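What a Kitchen Simulator Should Sell You

By Tobiloba Ibrahim

Halum has been selling its kitchen simulation package for a while now, and in March our group took a paid seat to see if it was worth keeping. The package is a set of ready-made kitchens, a robot arm you can drop into them, and a list of chores the arm is supposed to learn. You pay by the seat, you download the kitchens, and you train or test whatever control software you have written. I think it is a good product sold with the wrong number on the front.

The number is 1341. That is how many room variations the sales page promises, and it is printed larger than the price. I understand why. Buyers ask for variety, and a big count is easy to put in a budget request. But a variation in this catalog can mean a new cabinet color and nothing else. My colleague Kátia Damasceno went through 48 of them in an afternoon and found that the counters and appliances stayed in the same places far more often than she expected. A robot that learns one of those rooms has learned most of the others.

What you should pay for is the small stuff. Does a dish rack slide out on its rails? Does a mug stop where it should when a finger touches it? Those things decide if the practice carries over to a real counter, and Halum does them well. The rack in the dishwasher chore has proper travel and a proper stop. The mugs have weight. We ran the same chore in Trutico, which costs less, and cups there slid as if the counter had been oiled.
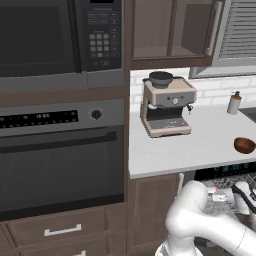
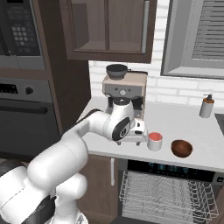
Dark cabinets, white tile, the espresso machine and the open dishwasher.

The chore list is where I would push back hardest. It reads like a list of nouns with verbs attached: mug to rack, bowl to sink, press the button. Each one is scored pass or fail. In a home, the failures that matter are the partial ones. A mug set down on its side in the rack is a pass in some setups and a fail in others, and the manual gives one line on it. Osvaldo Trindade wrote to support about this and got a polite answer in two days, saying the scoring rules could be edited. They can. It took him most of a week, and he writes software for a living.

Then there is the price. A seat is fair if you use it daily. We have 6 people who would use it now and then, and there is no shared plan, so we would be paying for a lot of idle time. Kuusisto lets a small team share seats, and I would rather have that than another few hundred kitchens.

Some people in our field say that simulated kitchens are a waste and that the money should go to real arms and real dishes. I don't agree. Arlindo Sampaio ran our real setup for almost 2 years, and much of that time went to picking things up off the floor and putting them back. A simulated mug goes back where it started when you press reset. For early work that is worth a good deal of money.

So we are keeping one seat and sharing the results around the office - a bit clumsy, but it works within the license. If Halum would cut the catalog down to the rooms that differ in layout, and write two solid pages on how a chore is scored, I would ask for a second seat in the next budget.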